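Documentation > Isico Arm Cell > Operator Guide > Section 5: Safe Practice for Cloth Handling

5. Working rules for hanging and held fabric

This section applies to any cell where the arm picks up, holds or pulls cloth. Read it after Section 4 (Power and Stop Circuits). The site rules at Losbridge take priority wherever they are stricter than what is written here.

5.1 Before you power the arm

1. Check that the floor inside the marked area is clear. Cables go in the floor channel or along the wall.
2. Press and release the emergency stop, then confirm that the status light goes from green to red.
3. Remove lanyards, scarves, loose cuffs and rings. Long hair must be tied back.
4. Open and close the gripper by hand with the power off. The linkage should move freely on both sides. If it sticks, tag the gripper and do not use it.
5. Look at the rivets on the linkage. A rivet that turns under your fingertip or stands higher than it did at the last check must be reported before work starts.
6. Wipe the camera lens with the dry cloth supplied. Do not use glass cleaner.

NOTE: The Arisard wrist mount has to be seated fully before the screws are tightened. A mount that sits at an angle will pass the start-up test but give poor grasp positions.

5.2 Choosing the grasp point

Grasp by a hem or a folded edge where the item has one. Two layers of stitched cloth hold their shape between the fingers, and the load is spread along the seam. A grasp in the middle of a single layer of knit fabric tends to stretch it, and the item may slide out once the arm begins to lift.

1. Bring the gripper to the edge at slow speed, with the fingers open.
2. Stop when the edge of the cloth is between the fingertips.
3. Close the fingers at force setting 3. Raise the setting only if the item slips, one step at a time, and never above 5.
4. Wait 2 seconds before moving. The cloth needs to settle.
5. Check the grasp on the wrist camera and by eye from outside the marked area.

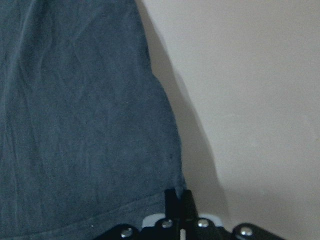 Dark fabric needs extra care at step 5. Creases and shadows can look much alike on the monitor, and a shadow on the wall is easily taken for the edge of the cloth. If you are unsure where the edge is, open the fingers, back the arm away and approach again. Do not reach in to straighten the item while the arm is powered.

CAUTION: Pinch point. The fingers and both linkage arms can trap skin. Keep hands away from the whole gripper, including the rear of the linkage, until the stop has been pressed and the light is red.

5.3 Clearance from walls and fixtures

Set the wall limit before each new job, even if the cell has not been moved. Cloth swings wider than the arm does – allow for the full length of the item when you plan the path. Pulls should be made parallel to the wall where possible. If the path has to go toward the wall, use slow speed for the entire move.

Hooks, clips and rails must be rated for the pull as well as the weight of the item. Arms supplied before June have the older limit table. See Appendix B for the values.

5.4 If the cloth snags

1. Press the stop. Do not try to drive the arm out of the snag.
2. Wait for the red light.
3. Support the cloth with one hand and release the fingers with the manual key.
4. Free the item and check it for tears or pulled threads.
5. Clean lint from the finger pads and the linkage.
6. Write the snag in the cell log, with the force setting and the type of item.

After 3 snags in one shift, the cell stays off until the shift lead has looked at it. This applies even if the cause seems obvious.

NOTE: Resetting the stop does not restart the job. The arm has to be returned to its home position from the Saha panel first.

5.5 Who may change these settings

Operators may change speed and force within the limits given above. Wall limits and camera position may be changed only by a trained setter – the change is signed in the log by the person who made it. Questions about this section go to Habibur Patwary, cell safety lead. Section last revised 2023-10-09.

Contact Isico Support | Copyright Isico. All rights reserved. | Back to top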